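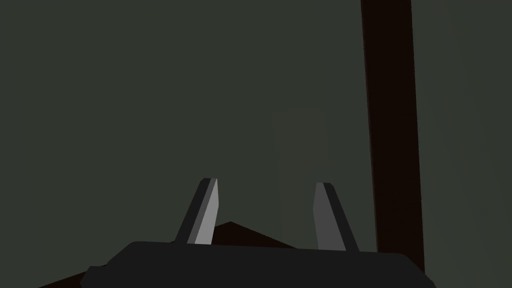 Allau is a matt wall paint for living rooms, halls and bedrooms, made by Nedeljković in Ravbridge. The range has many light colours, but most customers write to us about the dark ones, and especially about the greens with much grey in them. Such a colour needs a neighbour. A muted grey-green wall next to a dark brown post, for example, stays calm, and the brown becomes a little warmer to the eye. With pure white woodwork the same wall can look colder than you expected.

Allau 223, grey-green
Finish: dead matt
Use: interior walls and ceilings, dry rooms
Tins: 500 ml, 2.5 litres, 5 litres
Thinning: ready for use, water up to 5% for the first coat on new plaster
Touch dry: two hours
Second coat: after six hours
Cleaning of tools: water and mild soap

The 500 ml tin is sold as a tester, but it is the same paint as in the bigger tins, so you can use the rest of it behind a radiator or inside a cupboard. Please paint your sample on a piece of lining paper and move it from wall to wall during one day. A dark matt colour changes more than a light one between the morning and the evening.

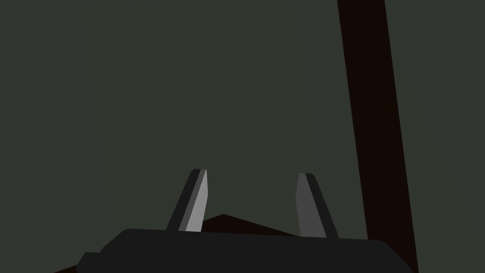 Picture: Nedeljković, Ravbridge

Before you paint
The wall must be clean, dry and firm. Fill the holes, sand them smooth and remove the dust with a damp cloth. Old gloss paint has to be sanded until it is dull everywhere. New plaster should dry for at least four weeks, and longer in winter – we have seen walls plastered in February that were not ready before Easter.

On a strong colour such as red or orange, use our grey primer first. It costs less than a third coat of Allau. The primer is not tinted to 223 exactly, so please do not judge the colour at this stage.

Applying
Use a medium pile roller and a good quality brush for the corners. Work in strips from the ceiling down and always finish one wall before you stop. If you come back to a half-dry edge with a full roller, the line will stay visible in side light. For the same reason, small repairs on a finished wall are better done with a nearly dry brush.

Marks from hands can be wiped after 14 days with a soft sponge and clear water. Do not rub hard, as any dead matt paint will become slightly shiny there. For a corridor with children or dogs we recommend Allau Satin, which is mixed in all the same colours.

Doors and floors with the dark colours
Customers ask often if they have to paint the doors too. In our opinion old brown doors can stay as they are. Reddish brown and grey-green are nearly opposite each other, and together they look richer than alone. The floor should then be lighter, or the room loses its depth.
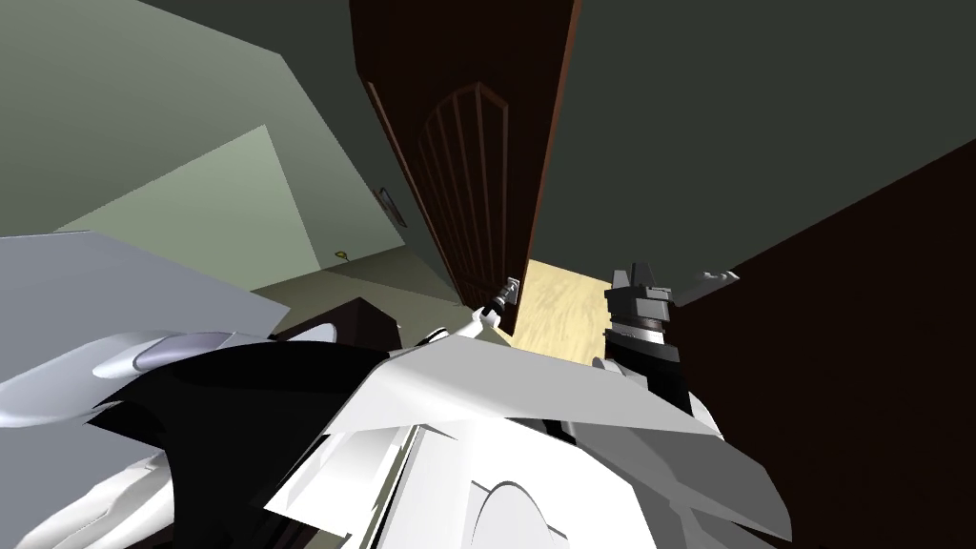
Reddish-brown door with raised panels, and pale wood floor in the gap.

If you do want to paint a door, Allau wall paint is not suitable for it. Please see our page Paint for Wood and Metal.

Ordering
All colours are mixed to order in Ravbridge. Tins from different orders can differ slightly, therefore please buy enough for the whole room, or mix the tins together in a clean bucket. Orders placed before noon leave us on the next working day. You can also collect them from our shop in Prekidville, where painted boards of the full range are on the wall.

Mixed tins cannot be returned. Unopened primer can be returned within 30 days.
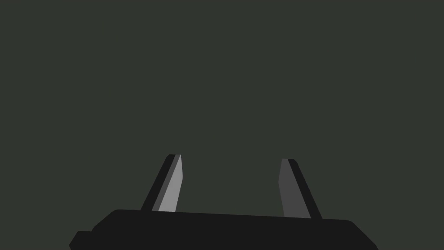

Dark grey-green with black in front of it.

Colours on a screen are only a guide. Prices and tin sizes valid from July 2024.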